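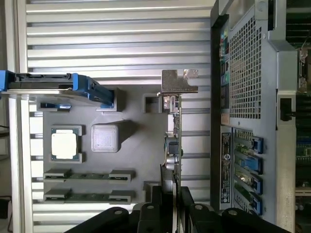

*Bremow practice panel on a slatted aluminum bed, with a desktop tower lying on its side next to it. Seen from the gripper.*

# Bremow Practice Panel for PC Assembly Cells

If you are putting together a budget for a robot cell that handles computer parts, you have probably spent most of your time on the arm, a fair bit on the gripper, and very little on the thing the parts will sit on. We understand that completely (we did the same with our own first cell), and it is the reason the Bremow panel came to be. It is a gray mounting panel with molded fixtures that keep each part where the robot expects to find it, so your team can get going on the interesting work without spending the first month drawing brackets.

The panel gives you a square socket holder for a processor, a pedestal for a square block, two parallel memory slots with latches at both ends, and a receptacle for a drive caddy. You supply the computer parts, or you can add our parts kit at checkout. Most people already have a drawer of retired parts that will do nicely – and please do use retired ones, at least for the first few weeks.

## Price and what comes in the box

The panel is **$485**, shipping not included. In the box:

- the panel, with all fixtures attached
- 2 spare memory slots with end latches
- 1 spare processor holder
- mounting hardware for slatted aluminum beds
- a printed drilling template for flat tabletops
- a card with the download address for the CAD files

The arm, gripper, wrist camera, bed, and desktop tower are not included. We get this question a lot, so we would sooner say it plainly than have anyone disappointed when a rather flat box turns up.

## Will it fit the bed you have?

Very likely, yes. The hardware was made with slatted beds in mind, and the panel can go wherever along the slats your arm reaches best. We'd suggest setting it down loose first and driving the arm to all the corners before you tighten anything. It takes a few minutes and saves a lot of muttering later.

Leave more room than you think you need. A good many customers end up wanting a real computer beside the panel, lying on its side with the rear facing up, so that cards and connectors can be reached from above. A tower takes a surprising amount of bed, and you'll want space between it and the panel for the gripper to come down without brushing either one. If your bed is on the small side, write to us with the measurements and we will happily work out a layout with you at no charge.

For flat tables, the drilling template is printed at full size. Check it against the panel before you drill, as paper does shrink and stretch a little with the weather.

## Planning your budget

People tend to ask us for "the price" and then come back in spring wondering where the rest of the money went! So here are the other lines we'd put in the plan:

**Spare fixtures.** Latches and slots are wear parts. A robot that is still learning its way around will push harder than any person would, and sooner or later something snaps. A busy cell should plan on a second set of spares in the first year.

**Things to handle.** Circuit boards, memory modules and drive caddies get scuffed and bent. Buy them used, and buy several alike. Mixed parts can be a headache, since two caddies that look the same may differ just enough to matter.

**Gripper fingers.** Wide fingers are steady on a circuit board standing on edge, but they need clearance on both sides of it. Narrow ones get into tighter places and give you less to hold with. If you can stretch to two sets, do. We don't make fingers ourselves, though we are glad to share the fixture dimensions with whoever makes yours.

**Lighting.** Please don't leave this one out. Bare aluminum throws light back at a wrist camera, and the gray of the panel was picked partly to calm things down. A soft light from the side helps more than a brighter one overhead.

**Somebody's time.** Mounting the panel is quick. Teaching positions, checking them, and teaching them again after someone has leaned on the bed is slower, and it belongs in the budget along with everything else.

## One panel or two?

One is plenty for a single arm. Customers running two shifts, or two teams sharing a bed, often take a second panel so that one can be reset off to the side while the other is in use. If you think you may get there, order them together and the second ships in the same box.

## Which version should I order?

| Version | Best for | Comes with |
|---|---|---|
| Huang | Teams with their own parts | Panel and spares, as listed |
| Sarnitz | Teams starting from nothing | The same, plus a kit of used computer parts |

The panels themselves are identical. The Sarnitz price depends on what used parts we have in stock, so we quote it by email.

## Ordering and delivery

Panels ship from our workshop in Plukcombe within 3 weeks of a confirmed order. We revised the latch design in October, and all stock now has the newer latches. If you own an earlier panel, the new ones go straight on.

You have 90 days to return a panel, even one that has been mounted, as long as it hasn't been cut or drilled. Spare fixtures can be returned unopened.

Schools and colleges may pay by purchase order. Send it along with a delivery contact and, if you can, a phone number for the receiving dock.

*Page updated 11 November 2025*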